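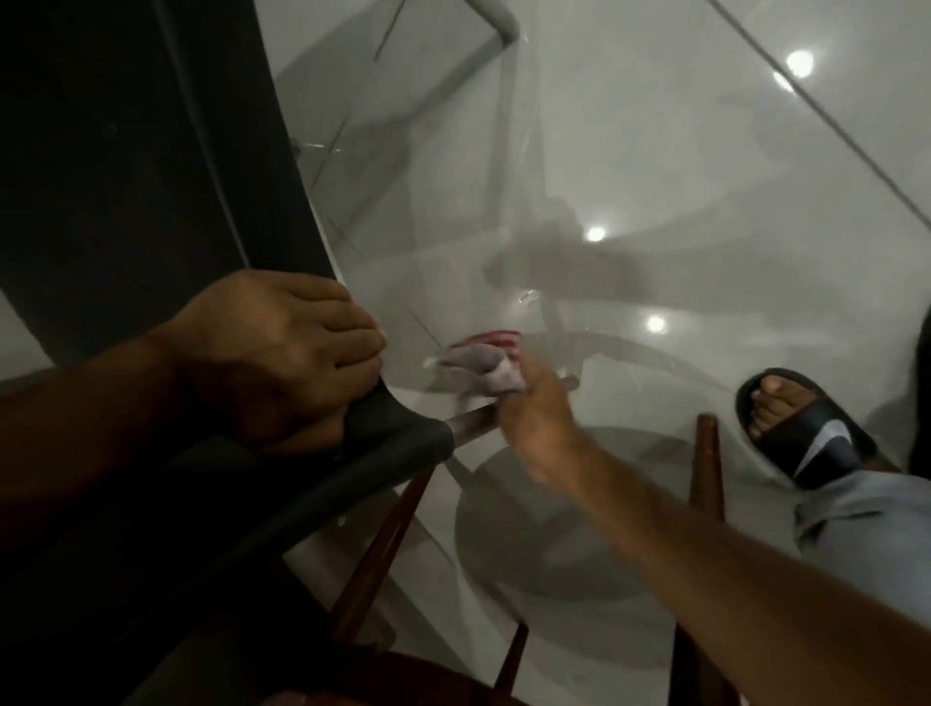

19 Aug 2021

Serviced the table cell today, the whole round, top to bottom. Writing it down while I still remember the order, as Samina takes it over next week and the last proper entry is from May and says "cleaned, ok", which was me, sorry Samina.

State of things when I came in: Prorkora had run all night putting cups and plates down on the glass and picking them up again, and the log was a mess. Lots of retries on pick, nearly all of them toward the middle of the table, hardly any near the rim. The arm would go down, close on nothing, back off and try again a little to one side. Chang-ho had left a note saying he suspected the fingers. I suspected the glass. We were both a bit right, so no coffee changed hands.

Glass first. Switched the arm off at the wall, pulled the key, hung it on the hook where Man-sik can see it, and wiped the top by hand. Damp cloth first, then a dry one, and I hang on to the dark rim with my left hand while I push with the right, otherwise the top wants to creep on its supports and then the whole table calibration is gone. (Ask me how I found that out in May!) Wipe from the rim inward and turn the cloth over often. The red striped ones are good for this, they don't seem to shed. The blue paper towel from the stores leaves lint, and lint on glass looks like a crumb to the camera, and then Prorkora spends its morning trying to pick up a crumb.

What I keep forgetting is how much the smears matter compared with everything else in the cell. With clean glass the depth camera mostly looks straight through and sees the floor, and the software knows to expect that. With a smear it gets a little island of table floating over the tiles, and the island moves when the light moves. The Sial software then tries to be helpful and fills in the gap, so you get a hump. Look at the raw depth, not the filled one, when you're checking if it's clean. The filled one always looks lovely.

Ceiling lights are the other half of it. They bounce off the tiles and come back up through the glass as soft round spots, and you see them again off the top surface depending on where you stand. I tried it with the row over the table turned off and the spots got weaker but the cups got too dark to segment, so lights back on. Byung-chul says a matte mat on the floor would fix most of it. He's probably right, but the Lorkgate people want the tiles left as they are for their comparison runs, so no mat until those are done. I've put masks over the spots in the software for now. If anybody changes a lamp, redo the masks!

Chairs: please push them back where they were. The legs show through the top and they're part of the background model now, silly as it sounds. I moved one to get my knees in and had to retake the background at the end. Ten seconds' work if you remember, an afternoon of head scratching if you don't.

Then the fingers. Took both pads off the Adico gripper and Chang-ho had a point, the left one was shiny and had gone hard along the edge. The supplier's sheet says to swap them every 3000 cycles and we were well past that, judging by last night alone. New pads on, old ones in the labeled bag in the drawer in case Dong-hyun wants to look at the wear. Notes for next time: the little screws are soft, so use the good driver, the one with the green tape, and stop when it's snug. I chewed up one head getting it out and there is now one fewer spare in the tin. Order more. I'm writing that in capitals on the board as well.

While the pads were off I cleaned the slides with a dry brush. No oil on these, they're plastic on plastic and oil just collects dust. There was a curl of packing tape wedged at the back of the right one, which may explain why the gripper has been reporting "closed" a hair early. I zeroed it again with nothing between the fingers and the number came back sensible.

Power on, slow mode, one hand on the stop. Home was fine. Wrist made its usual click passing through the upright position - same click as ever, Man-sik listened too and shrugged. I still don't love it. If it gets louder or turns up anywhere else in the move, write it down with the joint angle, please, don't just say "noisy".

Touch-off on the table: I use the probe tip and go to the marked points along the rim, slow, and let the force reading stop it. Never in the middle of the glass. It would probably hold, I just don't want to be the one who finds out. The table plane had dropped by 3 mm on the window side compared with the stored one, which is a lot. One of the table's feet had backed out a bit. Turned it back by hand, put a dab of thread lock on it, repeated the touch-off, and it agreed with the stored plane well enough that I kept the old one and didn't save the new.

Camera check after that, with the checkerboard lying flat on the glass. Slip a sheet of white card under the board or the floor comes through around the edges and the corner finder gets confused. Took 19 poses, threw out the blurry ones, and the fit was fine. Saved under today's date in the usual folder. I didn't touch the camera bracket at all, and there's a paint mark across the bolt now so we can tell if anyone does.

Background retaken with the chairs in place and me out of the way (I was leaning in for the first one, so there was a ghost of my elbow on the table. Deleted.)

Test run this afternoon: cups only, normal speed, 3 retries over the whole run, all of them on the clear plastic cup, which has always been a pain and has nothing to do with today. Plates next. Left it running with Dong-hyun in the room.

Still open:

Spare pad screws, and another set of pads while we're at it.
Ask Adico if the pads come in a softer grade.
Thread lock on the other table feet. I only did the one and ran out of patience lying on the floor.
Samina to do the glass wipe with me once before I hand over. We should settle how often, too. I'd say every morning before the first run, Chang-ho says that's excessive, and he's not the one reading the retry log.
Byung-chul to tell us when the comparison runs are finished so the mat can go down.

Key is back on the hook, and the cloths are drying over the rail by the sink.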